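Mendholm 1506 Floor Standing Air Purifier, White

Item no. 1506
Sold by Briscombe Home & Office
Condition: new, boxed. Also 2 ex-display units, see further down

Tall white tower for living rooms, offices, waiting rooms. Plain cabinet look, no fancy trim. Goes next to a bookcase or a desk and you stop noticing it after a few days.

We've been selling these since May and they move fast, mostly to small offices and a couple of dental practices. Repeat orders too. If the page says in stock, it's in stock.

What you get

Purifier, white
Filter already fitted (take the plastic bag off it before you switch on!! please)
Power cord, 6 ft
Remote, battery not included
Paper manual, English and Spanish

Spare filters are sold seperately, item no. 2208. One filter per unit. Don't buy the Brito ones, they look close but the frame is too thick and the panel won't shut over it.

Where to put it

Side panel is the perforated one, small round holes all over. Keep it clear. No curtains, no coats hung over it, not shoved flat against a sofa. Same for the dark vent slots running in a strip up the edge of the panel. A hand's width is not enough, give it a foot and a half if you can.

Hard floor or short carpet is fine. Deep rug, put a board under it. Keep away from the stove and out of the bathroom.

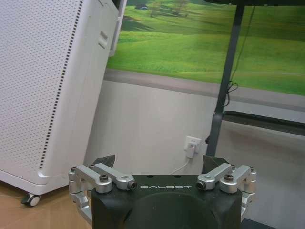

Moving it

Heavier than it looks. Unplug first, wind the cord up, then walk it corner to corner or get a second person. Small recessed slot on the narrow front face, up near the top. Don't hang the whole weight of the thing off that. The Fatach base with casters fits if you need to roll it between rooms, ask us, we don't always list it.

Stairs: two people, upright, no exceptions. We had one come back last spring with a cracked bottom corner and that is not a warranty claim.

Cleaning

Outside: damp cloth, drop of dish soap, dry it off. No bleach, no glass cleaner, it turns the white yellow over time.
Holes in the side panel: vacuum with the soft brush, once every couple of weeks. More if you have a dog.
Slots: same brush, go top to bottom.
Filter: do not wash. Vacuum the front of it lightly if you must. Swap when the light comes on, then hold the reset button until it beeps.

Noise

Low is quiet, fine for a bedroom. Medium you can hear but you can talk over it. High is loud, use it when you burn the toast and then turn it back down. Night mode turns the lights off and stays on low.

Ex-display units

2 left. Both have been run in our showroom, both get a brand new filter before they ship. Light scuffs near the base on one of them. Same warranty as new, no remote with either. Email for the price, first come first served. No holds without a deposit, sorry.

Delivery and returns

Ships in one carton. Standard delivery to the door, not up the stairs. Inside delivery is extra, pick it at checkout.
Check the carton before you sign. Dented corner, write it on the slip and take a picture, makes the claim alot quicker.
Returns within 30 days in the orignal box with all the foam. Keep the box till you're sure.

Questions

Orders and stock: Jarosław Dudek
Filters, parts, warranty: Wiesława Wieczorek
Phones are open mornings only at the moment, email is faster.

Also fits with this item
Replacement filter, item no. 2208
Fatach caster base, white or gray
Mendholm spare remote

Page updated Tuesday, October 29, 2024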